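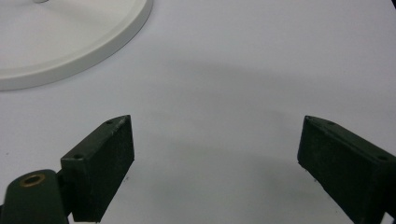 How long does it take to get used to living without a car? For me it was most of a winter.

I sold mine in June, when the repair quote came to more than the car would bring. It was an old hatchback with a bad head gasket and a heater that only worked on high. Khadija Bouazza from my old office bought it for her nephew, who wanted something to take apart. I kept the ice scraper by mistake and still have it.

Summer was easy. I live on the Bornavgate side of the river and my job is on the other side, which is the 53 bus and a short walk. The 53 comes every nine minutes in the morning and much less often after seven in the evening. I learned the evening times by missing them.

Groceries were harder. I used to shop once every two weeks and fill the trunk. Now I go three times a week and buy what fits in a backpack and one tote. Cat litter was the real problem — I tried carrying it home once and had to sit down on a wall halfway. I get that delivered now, along with potatoes and anything in glass.

Then it got cold. The shelter at my stop has a roof and one side, and the wind comes from the other side. I bought better boots in November and wished I had done it in October. There were mornings when I looked up used car listings while I waited. I got as far as calling a man about a gray sedan, but he had already sold it.

By February I had mostly stopped thinking about it. I read on the bus, and I have finished more books this year than in the last three. My bus pass is $63 a month. The insurance alone used to be $70, before gas and parking.

I still rent a car to see my sister, who lives two hours from any train. I did it last month and scraped the hubcap in her driveway. She has asked if I could come by bus next time, and I am looking into it.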